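2023年10月27日 阴

左手大拇指到现在还有点胀，打字的时候碰到空格键就想骂人。没破皮，没肿，就是指甲旁边红了一条，晚饭端碗的时候才想起来疼。先写下来吧，免得明天早上睡一觉起来又觉得“也没什么大事嘛”，然后事故单上就只剩三行字。我太了解我自己了。

今天本来是很舒服的一天。上午Cleter那边的人没来催，邮件也少，我到实验室的时候咖啡机居然是有豆子的！我还跟小邵说，今天适合把豆子罐头那一组跑完。（对，咖啡豆和罐头豆，一整天都在跟豆子打交道。）任务很简单，简单到我给外行朋友讲都不好意思讲：机械臂下去，夹住台面上的罐头，提起来，放到旁边水槽那一侧去。跑完复位，换个位置摆罐头，再来。黑臂干活，白臂在旁边待着，这几天都没轮到它。

早上开机一切正常，归零正常，Piston启动的时候照例吐出一大堆黄色警告。Piston是我们自己攒的那套控制程序，名字是前年一个师兄起的，他说听起来有劲儿。警告多到什么程度呢，多到我们早就不看了。这个习惯后面要考，先记一笔。

前面几轮都挺顺，就是夹爪合拢之前老要在罐子边上犹豫一下，往左蹭一点，再往右蹭一点，像我在超市里挑牛油果。小邵说是视觉那边延迟，我说是标定飘了，两个人谁也没说服谁，反正能夹上就先跑着。现在回头想，那个犹豫多半就已经是征兆了。可是当时谁会往那儿想啊，毛病多的机器，你早就学会跟毛病和平共处了。

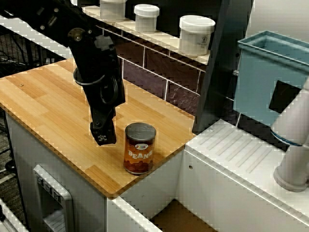
手腕那里的线是我最不放心的。线要绕一个弯，松了会甩，紧了会扯，我上个月重新理过一次，自己还挺得意，觉得那个弧度留得刚刚好。结果呢，今天出事就出在这根线上，得意的人是要还债的。我理线的时候只想着手腕转到两头的极限够不够长，没想过它每转一次，弯的根部都在轻轻掰那个接头。一次两次没关系，一个月，天天这么掰，什么接头也受不了。

出事大概是下午茶那个点儿。小邵下楼取快递去了，屋里就我一个人。（对，我知道，两人制。后面会挨骂的，别急。）前一轮罐头被夹歪了一点，我想趁它还在高处的时候伸手把罐子扶正，这样就不用暂停、不用重新走一遍复位。复位慢啊，复位一次够我回两条微信的。所以我左手伸过去了，右手还搭在鼠标上。

然后它就下来了。

说“下来”都不太准。它平时下来是有个样子的，先慢，中间快一点，快到的时候又慢，看多了就像认识一个人走路的姿势。这次它从头到尾一个速度，闷着头往下压，到了该停的高度也没有要停的意思。我脑子里第一个念头居然是“咦今天怎么不犹豫了”，特别傻。第二个念头才是手。

手往回缩的时候，右手去拍急停。Górecki的那个急停盒，红色大蘑菇头，就在键盘旁边，我平时老嫌它占地方，还在上面挂过工牌。拍下去很响，啪的一声，灯灭了，电断了，我心里刚松一口气，臂掉下来了。

整条臂软了，往下一沉，夹爪的侧面正好把我拇指压在台面边上。

就那么一下，我马上就抽出来了，皮都没破。可是那个感觉很难形容，因为我是先按了急停、先觉得“安全了”，然后才被压到的。要是按之前压到我还没那么怕。按完了，你觉得这件事结束了，身体都已经放松了，它又来一下。我站在那儿甩手，甩了好半天，一句脏话也没骂出来，嗓子是干的。

小邵抱着快递回来，看我站在那儿甩手，以为我在跳操。

我们俩干的第一件事是什么都没碰。这点我要表扬一下自己，以前我肯定先把电合上，“看看还会不会”。今天没有，先拍了照，把日志拷出来，把急停按着不松，还拿胶带在地上贴了一道，胶带是包快递剩下的那种，上面印着“易碎”。然后我给Sawsan Tannous打电话。她在楼上开会，听我说完第一句就问：“手呢？”我说手没事，她说“你动一下每个手指头，动给我听”，我说怎么动给你听啊，她说那你就边动边数。我就站在走廊里数手指头，路过的人看了我好几眼。

她下来的时候带了冰袋。茶水间冰箱里那个，平时是给谁家小孩带辅食用的，上面还有只小鸭子。我举着小鸭子冰袋跟她讲经过，气氛一下就没那么严肃了，但是她脸色还是不好看。她问的第一个问题是小邵在哪儿，第二个问题是我的手为什么在里面。我就老实交代了。她也没吼，就说了一句“复位能省你多少时间”，我答不上来，真答不上来，我连那条微信回的是什么都想不起来了。

后来三个人一起看日志，看得我后背发凉。

黑臂肩膀下面那个关节的角度，在出事之前有一段是一模一样的，小数点后面每一位都一样。正常的读数不可能这样，就算它一动不动，最后那一两位也会跳来跳去，跟人站着也会晃是一个道理。我一行一行往下拉，超过14帧，全是同一个数。也就是说传感器那边早就没有新数据过来了，Trekeck那块驱动板收不到，就把上一次的值再报一遍，恭恭敬敬地报，报得特别有礼貌，一点都不慌。Piston收到这个数，心想：咦，我让你往下走，你怎么没动？那我再使点劲儿。没动？再使点劲儿。

写到这儿我又有点想笑。它等于是闭着眼睛下楼梯，每一步都以为自己还在原来那一级。

那数据为什么断呢？就是线。Sawsan拿手指头轻轻拨了一下手腕那一圈线，什么也没发生。小邵不信邪，非要我们把臂托住了，断着动力电、只开通信再拨一次。我托着小臂，他拨，Sawsan看屏幕。拨到某个角度，屏幕上的数字就定住了，松开，又活了。再拨，又定住。我们一共试了3次，次次都中。那一瞬间还挺高兴的，真的，抓到虫子的高兴，小邵还喊了一声，然后三个人同时想起来这是怎么回事，又都不吭声了。

有人可能要问（谁会问啊，这是我的日记），手腕上的线松了，怎么是肩膀下面的关节读数不动？我也纳闷了好一阵。后来翻接线图才想起来，这条臂的通信是一节一节串下去的，最后在末端收口再绕回来，末端一松，整条链上谁先掉线看运气。今天的运气落在了承重最大的那个关节上。要是落在夹爪开合上，顶多就是夹不住罐头，我现在大概在家看剧。

最气人的还在后头。Piston里面本来有一道检查，专门管这个的：读数连续2帧没更新就报警停机。我记得清清楚楚有这道检查，当时还是我提的。打开配置一看，被注释掉了。再翻提交记录，五月份改的，提交说明写着“太敏感，演示先关，之后打开”。提交人，我。

我。

我盯着自己的名字看了挺久。五月那次是给Cleter的人演示，他们要来看整套流程，前一天晚上那道检查一直误报，夹一次停一次，夹一次停一次，我弄到半夜，最后一生气给关了，想着第二天演示完就打开。演示很成功，大家去吃了烤鱼。然后就没有然后了。现在想想，那天晚上的“误报”是不是误报都不好说，搞不好那个时候接头就已经不太行了，人家一直在喊，我嫌吵，把它嘴捂上了。

小邵说这不能全怪你，代码评审他点的同意。我说你点的时候看了吗，他说看了标题。行吧，两个人一起丢人，暖和一点。 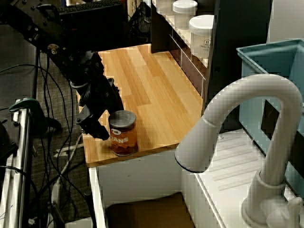

再说急停那回事，我觉得这个比线松了还重要，线松了是坏了，急停这个是一直就这样，只是以前没压到过人。我们这条黑臂的关节没有抱闸，断电就软，这个我知道，装的时候就知道，手册上也写了。但是“知道”和“手在下面的时候想得起来”是两码事。我这两年拍急停拍过好多次，每次都是人站得远远的，看着它软下去，还觉得挺滑稽，像小孩耍赖躺地上。从来没把这个画面跟自己的手连在一起过。

Sawsan说，那你的急停停的是什么？停的是电机。停不住的是那条臂的重量。她让我把这句话抄到新的操作卡上，我说太绕了，最后写成“断电后手臂会下坠，手不要在下方”，用最粗的笔写的，写完小邵嫌我字丑，又重新打印了一张。

然后还牵出来一个事儿。她绕着台子走了一圈，指着水槽那边问，白的那条归谁管？我说它今天没用啊。她说我没问你用没用，我问你按了红按钮它停不停。我张了张嘴，没敢答。去摸线，摸了半天，摸到后头，白臂走的是自己控制柜那一路，跟Górecki的盒子根本没接在一起。也就是说今天要是双臂任务，我啪一下拍下去，黑的软了砸下来，白的该干嘛还干嘛。我和小邵对看了一眼，他说“咱们上周是不是跑过双臂”。上周还真跑过。

这种时候我就特别佩服Sawsan，她一点没有“看我抓到你们了”的意思，掏出个小本子就开始记，记完抬头说，好，今天起这间屋子不动电，谁来说情都不行。我说Cleter那边下周要数据，她说我去跟他们讲。她走到门口又回来，把小鸭子冰袋收走了，说要还的。

晚上留下来收拾。罐头倒是好好的，站在那儿跟没它什么事一样，我越看越来气，小邵问要不要晚上加菜，我说吃不下，这辈子不想吃豆子。他还真认真想了一下，说那明天换番茄的？（换什么换，明天也不动电！）

我俩把要改的一条一条捋了捋，边吃泡面边写，写得乱七八糟，先抄在这儿，省得那张纸又被谁拿去垫杯子：

那道读数检查先打开，再也不许用注释的办法关任何保护，真要关得两个人签字，到期自己弹回来。阈值还是2帧，误报就去查误报。

手腕接头换带锁扣的，小邵去问Trekeck有没有现成的线，没有就自己压。线弯的根部加一个固定点，让接头别再受力。我上个月理的那个漂亮弧度，拆了。舍不得也得拆。

臂断电下坠，机械上要有东西接着。小邵想加配重弹簧，我想先简单点，换种停法，先受控停住、降到低位再断动力，红蘑菇头留着当最后一道。可是今天这种情况读数本身就是假的，受控停也控不住啊……所以两个都得要。这里吵了一会儿，没吵完。他的弹簧方案我总觉得会弹到人脸上，他说我对弹簧有偏见，我说我现在对什么都有偏见。

白臂的停机回路接进来。这个最没得商量，也最麻烦，控制柜后面那堆线我看一眼就头大，得找电气组的人来，不许自己瞎接。

启动时候那一堆黄色警告，清掉。没用的删，有用的改成红的，改完屏幕上应该是干净的。我今天回头看了早上的启动记录，里面夹着一条写的是“末端通信重试”，黄的，混在一大片黄的里头，就那么滑过去了。它早上就告诉我了。我当时在喝咖啡。

还有就是人。手伸进去之前先停，哪怕就扶一下罐头，哪怕就一秒钟。小邵下楼取快递我就不许跑。这两条我写的时候特别顺，因为墙上本来就贴着，贴了好久了，边都卷了。

写到这里停了一会儿，去给我妈回了个电话。她问今天忙不忙，我说还行，机器出了点小毛病。她说那你多喝水。我没跟她说手指头的事，她要是知道了，会坐高铁过来看一根大拇指的。

倒是给大学室友说了，她在厂里做设备安全的，听完发来一长串语音，前面都是在骂我，后面开始讲正经的，说她们那边进围栏之前每个人挂自己的锁，锁在谁身上钥匙就在谁身上，别人想合闸都合不上。我说我们哪有围栏啊，我们就一张台子。她说台子怎么了，压你手指头的时候它管你是不是台子？我被她噎得说不出话。然后她又问，你们那个臂出力有多大，限过没有。我去查了，电流上限还是出厂那个值，从来没人调过，夹个豆子罐头哪里用得着那么大的劲儿。这条也要加进去！加到最前面！限了力，就算它闭着眼睛往下走，走到碰着东西也就顶在那儿了。怎么这么简单的事儿要等到压了手才想起来，气死我了。

事故单我写到一半，表格里有一栏“伤害程度”，选项是无、轻微、严重，我选了无，Sawsan隔着在线文档直接给我改成了轻微。我说红都快退了，她在旁边批注：“红过就算。”那就算吧。还有一栏“直接原因”，只给一行的位置，我删了写写了删，线松了？检查关了？断电下坠？手伸进去了？哪个都是，哪个单写都像在替别的几个打掩护。最后我把那一行撑成了一大段，表格都变形了，管它呢。

提交记录那事我也写进去了，写的是我自己的名字。写的时候手心有点出汗，写完倒也没怎么样。小邵非要把他的名字也加上，后面括号写“评审人（只看了标题）”，我说这个括号就不用了吧，他说要的。

对了，小邵那个快递拆开来是一包理线扣，他上个礼拜买的，专门说要重新弄手腕那一段。就差这么一会儿。我俩对着那包理线扣，谁都没说话，然后他把它放到抽屉里了。

明天早上先找电气组，再去问弹簧的事，中午Sawsan说要三个人坐下来把双臂那几次的日志全翻一遍，看看之前还有没有定住的读数，我有点怕翻出来，又觉得肯定有。晚上那边断了电之后特别静，平时总有风扇嗡嗡的，今天关灯的时候反而不习惯，还回头看了一眼。

拇指又胀了，不写了，去找点冰。家里没有冰袋，只有一袋冻毛豆。又是豆。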